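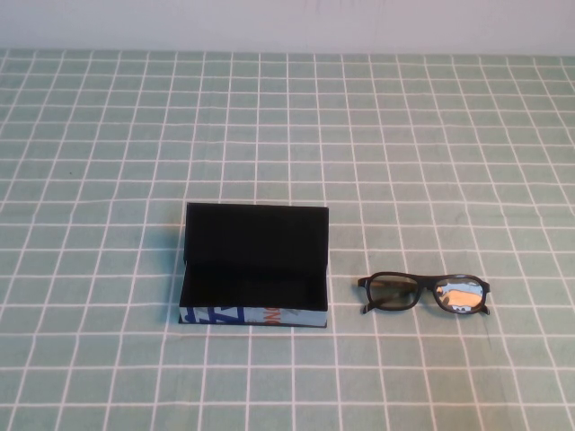
Notebook 3, p. 64

April, 2:15 pm

Moved the glasses case work over to the table by the wall. Put the green checked cloth down first, the bare top was marking the printed covers. The cloth stays from now on, please don't use it for gluing.

Case on the table is the box type, black lining in lid and tray, blue print on the outside. Lid stands up on its own when opened all the way. I had expected it to drop forward. Opened and closed it by hand 115 times this morning and the hinge feels the same as at the start, no squeak. The next run goes to 450, over two sittings.

Lining: picks up lint badly. Tape roller works, damp cloth leaves streaks that take most of an hour to go. Lidby sent a sample of a shorter pile in gray, still in the drawer, not tried.

Print: no rubbing at the corners so far. Ellberg wants the pattern to line up where the lid meets the base. Ours is off by a little at the left end. Ask Vandden if they can shift the sheet before cutting, or if we have to do it when we wrap.

Fit: the larger reading frames go in with the arms folded, but they slide when the case is tipped. A thin pad at one end might be enough. Cut two from the scrap felt, label them A and B.

Order no. 1217 for the hinges has not come. Check again tomorrow before starting the long run.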